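3 min read

Brotora two-finger gripper, bought for the polishing cell. Quick one as I'm writing this between jobs.

Short version: decent, buy it, but budget for the bits that go with it. We didn't. The gripper itself was fine on price. Then the mounting plate, spare fingers, a longer cable. Went more than 70 quid over what I'd put in the plan and had to go back and ask, which nobody enjoys.

Fingers are plain black blocks, flat inside faces, screw holes. Good. Means you can make your own pads for them. We've got it on pad handling, picking up wool polishing pads and setting them down again. Soft edges, hard disc in the middle, so where you take hold matters alot. Go for the disc, or the fingers just sink into the wool.
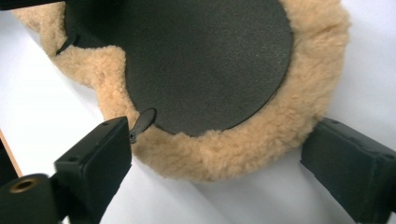
Wissam Smadi wrote in to say I've got the order wrong: price the pads first, then the gripper. His shop bought a Wadine with a wider opening, then changed to smaller pads in August and had paid for reach they never use. He'd also keep 2 sets of fingers on the shelf from day one. Fair point, and I've added a set to our next order.

Looked at the Dramani too. Nicer finish, but spares come as a full kit only and I'm not paying that for one finger. Sorholm never sent the quote, still waiting since Wednesday.

Gripes: manual is thin, the fixing screws are fiddly, and delivery came in 3 boxes on different days so we coudn't start till the last one.

Would I get it again? Yes. 2 of them probably, if the budget for the second bench goes through.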